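Catwood Kitchen and Stores Project
Progress report to Mistia Fund, second instalment
21 Aug 2024

Sorry this is short on polish, wanted it with you before the stores room gets busy again. Same headings as last time, near enough.

Where we are

Stores room at Catwood is in use. Shelving up along the long wall, old cupboards emptied and gone, floor scrubbed. Damp patch by the window has been painted over with the sealing paint and we are keeping an eye on it. Door still sticks. Landlord told again.

Dry goods mostly out of bags and into jars and tubs with lids. This was the main thing we said we'd do with the first instalment and it is nearly there. Flour, sugar, oats, lentils, rice all done. Spices half done. Tea and coffee not started, they live in the hall kitchen and people help themselves, so moving them needs some agreement first.

Cleaning liquids and anything in a small bottle now has its own place, away from food. Should have been like that years ago.

Jerkine site is behind. The room there was promised for the start of August and we got the keys late, so what you will see under Jerkine below is mainly plans. Not happy about it but no money has been lost, only time.

Sorting and repacking

The way we work has settled down. One table for sorting, one raised surface at the back of it for things waiting to be put away. Stuff comes off the shelf, gets checked, goes up on the raised bit if it's fine and stays down on the table if it needs a label or a wipe or a decision. Sounds fussy, saves a lot of walking about. Before this everything went on the floor in crates and the bottom crate never got looked at.

We tried doing it without the raised surface at Jerkine, on a borrowed desk, and things got muddled within the hour. So a second small table is on the list for there.

Clear containers were the right choice. You can see how far down a jar is without opening it. The screw lids are better than the push-on ones we bought first, which split. Push-on ones have been kept for buttons, string, pegs etc.
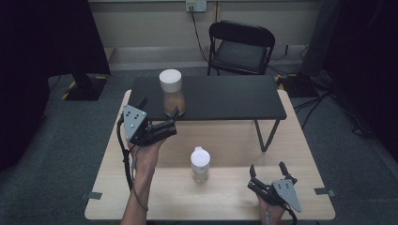
Why use see-through jars for the dry goods when the old tins were free?
The tins hid what was in them, so people opened new bags while there was still plenty left at the bottom of the old ones. With clear jars the level shows from across the room and the re-ordering gets done off a quick look along the shelf.

Labels are the weak spot. Paper ones peel when the jars are washed, and the marker rubs off the lids. Going to try a strip of tape with the name and the date filled, on the side not the lid, becuase lids get swapped. Small bottles are harder, not much room on them, and with the decanted liquids we must be able to read what it is. Until the tape is sorted no bottle gets decanted unless the label goes on at the same moment.

What didn't go to plan

Weighing. We said we'd weigh everything in and out. That lasted 2 sessions. It slows the whole thing to a crawl and the scale we had is only good for small amounts. Have dropped it for now and are going by jar level instead, full / half / low, written on the sheet by the door. If Mistia needs actual weights for the final report please say soon.

Mwaipopo racking order came short, 3 uprights missing. They've said they will send the rest. Two bays are up in the meantime and the third is leaning in the corridor where everyone walks into it.

Moths. Found in one bag of old flour, bag thrown out, shelf washed down, nothing seen since. Another reason for proper lids.

Seating. Sorting is done standing up mostly but some people can't stand for a whole session, so a folding chair or two needs to be kept in the room and not wander off to the hall.

Spending

On budget apart from containers, which went over a bit because of the split ones. Covered by the underspend on paint. Receipts in the folder with the last claim, the recent ones to follow by post. Nothing yet spent on the Jerkine lines.

Next

Finish spices, make a start on tea and coffee if the hall group are happy.
Tape labels, try on 9 jars first and wash them hard.
Chase Mwaipopo for the uprights.
Jerkine: clean, measure, order the small table, then shelving.
Stock sheet typed up so its the same at both sites.

Would like to move the Jerkine deadline back by around two weeks. Nothing else in the plan changes. Could you confirm that's all right, a line by email is fine, then we can book the van.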